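Laundry Corner: Gallery

The laundry corner at our Clotberg rooms has been in use since April. These pages have covered the kitchen shelves and the front hall so far, and several readers asked for the washing side of things next. It is a small setup: a front loader, a mesh-sided basket, a chair and a carpeted floor. The walls are plain white and we have left them that way.

The building is shared by tenants on both floors and the laundry gets used in short bursts, mostly small loads. A full week of washing goes to Mabaso on the next street, where the machines are bigger. What gets done upstairs is the in-between stuff, a top that is needed tomorrow or a couple of dark things that don't fill a drum.

Pictures can be saved for personal use. If you want to put one on your own site, write to the Jurnum desk first.

The basket

We went through several baskets before settling on this type. Wicker snagged knits. A tall round hamper took up less floor but you had to reach down to the bottom for socks. A low rectangle with holes in the walls lets air through and you can see what is in it without digging. It cost 7 dollars at Hasport, and they had it in white only.
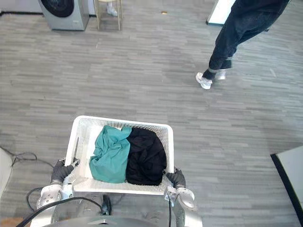
Teal on the left, black on the right, in the white basket.

Sorting is simple with a load this size. We keep three piles for a full wash: lights, darks and anything that sheds. For a small one, everything in the same color range goes together on cold. Strong greens and blues can go in with black once they have been washed a few times by themselves. New ones get their own first wash. Check the pockets before anything goes in the basket, and turn dark clothes inside out if you care about fading.

The walk from the closet to the washer is short, so the basket gets carried by the rim. A low basket should be held from the two short sides. Held by the long sides it bows in the middle when it is heavy.

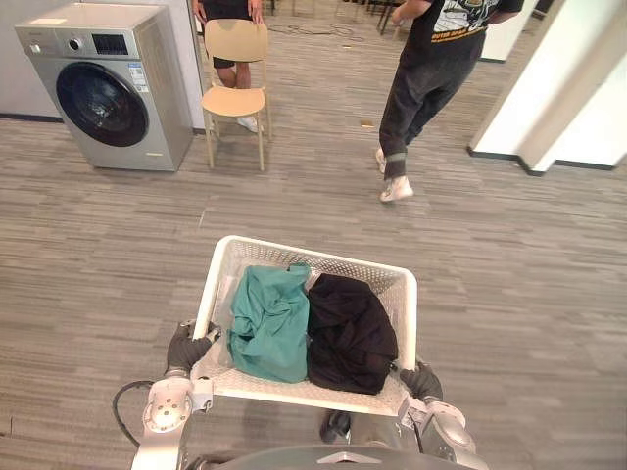
The carpet was already down when we took the rooms. We would have picked vinyl for a laundry area, and we still might. Carpet tiles have one thing going for them, which is that a single tile can be lifted and replaced if it gets soaked. We keep a few spares in the hall closet. The gray stripe hides lint fairly well between vacuumings.

The washer

A front loader made sense for the corner. The top can be used as a shelf, and there is no lid to leave clearance for. The door needs room to swing, so measure that before you buy. Ours needs a good stretch of open floor on the left, and an earlier plan with a cabinet on that side had to be dropped. The chair went to the right for the same reason.

Our usual wash for small dark loads runs 32 minutes on cold. For towels we use 40 degrees Celsius and a longer cycle. Leave the door open between loads to let the drum air out, and wipe the rubber seal once a week.

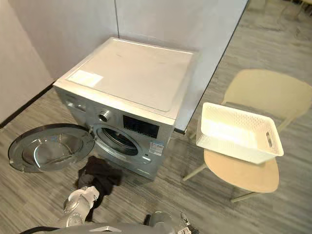
Washer with the door open, black garment on the floor in front of the drum.

Small things end up on the carpet when you load or unload by hand. Setting the basket right under the opening helps, as long as it is low enough to fit beneath the door. Measure from the floor to the bottom of the opening before buying one.

After the wash

Drying is done on a folding rack by the window. Knits go flat on a towel and everything else goes over the bars. We don't own a dryer and have no plans for one, as the only free outlet on that wall is taken. Delicate items are hung up the same evening, and the rest is folded straight back into the basket to be carried to the bedroom.

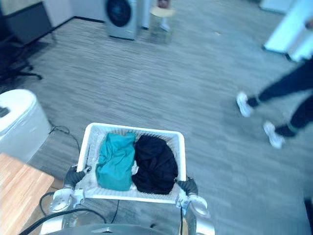

A reader wrote in to say that two or three pieces is too small a load to run, and that the same basket at home gets filled to the rim before anyone starts the machine. The reader also weighs small items on a kitchen scale, with one sweatshirt coming in at 710 grams dry, and suggests adding up the pieces until the drum is at least half full.

Half a drum is a fair rule for everyday clothes, and we will try it for the darks. Single items needed for the next morning will still go in as they are.

Next gallery: the hall closet.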